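About Us

Skunden is a small writing school. We run evening and weekend courses in fiction, memoir and short non-fiction for adults who want to get something finished. Most of our students have jobs, and a good number have children at home. A few had already written a whole novel before they came to us and wanted help with the second draft.

The school was started by Salma Bennani and Damian Aigner, who had both taught creative writing in further education and wanted to run longer courses with fewer people in the room. The first course was a memoir class of three. Two of those students still come to the Thursday group.
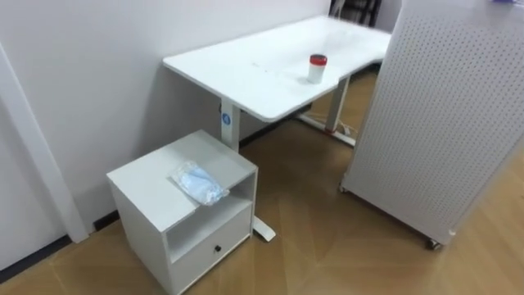

Courses last a term. Each week there is a short reading, a piece of writing to bring in, and time to talk about it. You don't have to read your work aloud if you would prefer not to. Someone else can read it for you, or the tutor can look at it on paper and send notes afterwards. Fiction classes take up to 47 pages from each student over the term. Please double space them.

We don't set an entry test. For the advanced novel course we ask for a sample of 2,000 words, which helps us put people in the right group. It can be from any part of the book and it doesn't need to be polished.

Our tutors

Salma Bennani teaches memoir and life writing. She worked as a subeditor before she became a teacher, and her notes on punctuation are thorough.

Damian Aigner teaches the novel courses, both beginners and advanced. He also runs the February planning weekend, where students work out a plot from start to finish and go home with a chapter outline.

Fouad Hegazy teaches short stories and looks after our magazine, Carkum, which comes out once a year. All current and former students can send work in. He reads everything himself, and replies can be slow in spring.

Sanaa Benkirane joined us to teach writing for children. Her course covers picture book texts and stories for readers up to the age of nine or so. Illustration is not included.

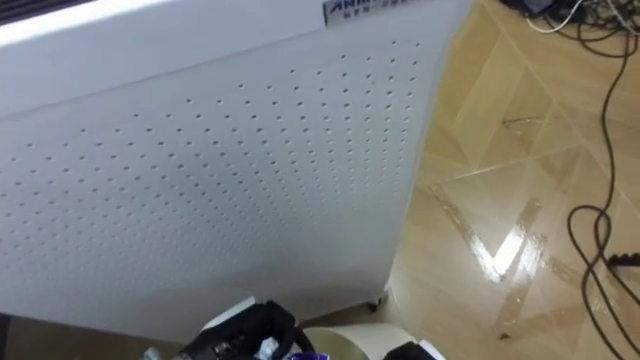 Adel El Idrissi runs the office. Write to him about bookings, fees, access and anything to do with missed classes. If you miss a session he can send you the reading and the exercise, but we don't record classes.

Fees and bursaries

A full term costs £679, payable at once or in monthly parts. The Potgieter bursary covers the whole fee for one student each term. To apply, send us a page about what you are working on and why a course would help at this point. Bursary applications for next term close on Mon 6 November.

Former students can join the Thursday group for as long as they like. It has no tutor and there is a small charge for tea and heating.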